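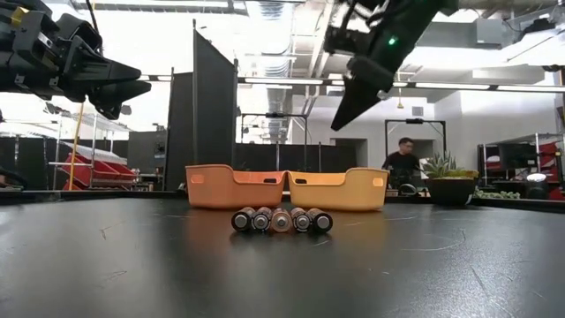 Five batteries in a row on a black tabletop, with two plastic bins behind them.

The director of the Nustcombe clinic wants to talk about legs delivered. In the past year her staff fitted 200 of them, all made with the Wivier socket, and the figure is on the first page of the annual report. I asked how many are still being worn.

"We follow up at six months," she said. "Most people are doing very well."

Most of whom? The clinic had 221 people on its list in January. It reached 78 of them by phone. She did not dispute this when I read it back to her.

"People move. They change numbers. That doesn't mean the leg is in a closet."

It doesn't mean they are walking on it, either. A former patient I met at the Alico workshop, where the sockets are repaired, had come in for the second time with a sore that would not close. He lost his leg below the knee in a farm accident.

"They took my picture the first day," he said. "I was standing up, so it was a good picture. The fitting took around 2 hours. After that I was on my own."

The director said patients can return for adjustments at no charge. The bus fare is theirs to find – she would like to change that, she said, but donors prefer to pay for limbs.

Had she asked them?

"Not in those words," she said.

The Halilović fund, which pays for most of the work, renews its grant next year. The form asks for the number of legs fitted.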